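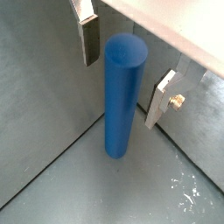 Udbridge to change parking permit rules from May

Residents in the streets around Udbridge station will need a new kind of parking permit from May, after councillors agreed to redraw the zone that has been in place since the station car park was extended.

The new zone takes in Videll Road, Araya Close and the lower end of Mill Lane, where people have complained for several years that commuters leave their cars outside houses all day. It will hold 1,194 marked spaces. The old zone had 928.

Permits will cost the same as before for a first car. A second permit for the same address will go up by £5 a year, and visitor permits will be sold in books of ten from the library as well as online. Blue Badge holders can still park in the zone free of charge and do not need to apply.

The council wrote to homes in the area in the winter and received 1,232 replies. Most were in favour of a larger zone, but there was less agreement on the hours. The first plan was for permits to apply from 8am to 8pm. That has been cut back to 9.30am to 4pm, which the council says will stop all-day parking while leaving the streets open to visitors in the evening.

Kalkidan Derese, who has lived on Videll Road for eleven years and spoke at the meeting, said the shorter hours were a fair result. "I can't park near my own door on a working morning, and I'm not the only one," she said. "But my sister comes over after work and I don't want her to need a ticket to have her tea with us."

Shop owners on Mill Lane had asked for more short-stay bays. They will get six extra, outside the chemist and the bakery, with a limit of one hour and no return within two hours. A loading bay next to the post office stays as it is.

One part of the plan was dropped. Trokura, the firm that runs the station car park, had been asked to offer a cheaper weekly ticket to people who work in the town but live outside the zone. The two sides could not agree on a price – the council said it would raise the matter again when the firm's contract is reviewed.

New signs and road markings will go in during April, starting at the Araya Close end. Cars may have to be moved while lines are painted, and notices will be put on lamp posts at least three days before work starts in each street.

Old permits will stay valid until the date printed on them, so there is no need to swap one early. People living in streets that are joining the zone can apply now, and will need to show proof of address and the vehicle's registration document. Paper forms are available at the library and the council offices, open until 4.30pm.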